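Quick notes on oiling a butcher block top. Wrote this up for Orlando Zapata after he asked for the third time, figured I'd post it. Last updated April 7, 2023.

## What you need

- food-grade mineral oil, one bottle is plenty
- sandpaper, 150 grit and something finer, 220 or close to it
- lint-free rags. Old t-shirts fine
- a wax/oil paste for the end - I use the Nandero one, any beeswax one works
- painters tape if the top sits against a wall

No olive oil. No vegetable oil. Goes rancid, smells, and you'll be sanding it all back off in August.

## Step 1: clear it and clean it

Everything off. Scrape the crumbs and dried stuff with a plastic scraper, flat, don't dig. Then warm water and a drop of dish soap on a wrung-out cloth. Wrung out! Standing water gets in the glue lines and the strips start to cup. Wipe with plain water after, then dry with a towel.

Let it sit overnight. I know. Do it anyway.

## Step 2: sand

Skip if the top is already smooth and just looks dry. Otherwise 150 first, with the grain, light pressure. Sanding block, not your fingers - fingers leave dips. Black rings from cans or a wet pot need more passes, but do a wide area around them or you get a bowl.

Then the finer paper, whole top, same direction. Vacuum. Wipe with a barely damp cloth, wait untill it's dry.

Old varnish on there? Different job. It has to come off completely or the oil just sits on top and stays sticky.

## Step 3: oil

Pour a little puddle in the middle and push it out with a rag. Go with the strips. Edges too, and the underside if you can reach it. End grain drinks a lot more than the face so hit it twice.

Leave it 40 minutes. Wipe off whatever hasn't soaked in. Then another coat. A brand new top wants more coats than that, I did mine every evening for almost a week.

Pale maple will go a bit warmer in color. Dull patches after wiping mean those spots want more oil.
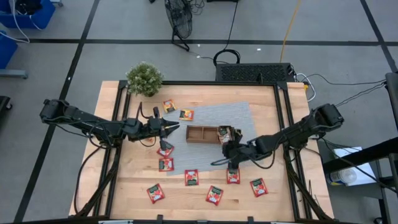 ## Step 4: wax

Next day. Small blob of paste on a clean rag, rub in circles, thin. Thinner than you think. Let it haze over, buff with a dry rag. If it feels tacky you used too much, just keep buffing with a fresh one.

## Keeping it up

Drip some water on it. Beads up = fine. Soaks in and goes dark = oil again. Mine needs it every 2 months or so, less in summer.

- Mats and trays are great, but lift them now and then and wipe under. Trapped damp leaves a mark
- Hot pans go on a trivet, always
- Lemon and salt for onion smell, rinse, dry, dab of oil after
- no bleach sprays

## Rags

IMPORTANT if you swap the mineral oil for linseed or tung or any "danish" type oil: those rags can heat up and catch fire balled up in a trash can. Lay them flat outside to dry, one layer, away from teh house. Mineral oil rags don't self heat, but I still don't leave them by the stove.

Gouges and split seams are a seperate page, will get to it.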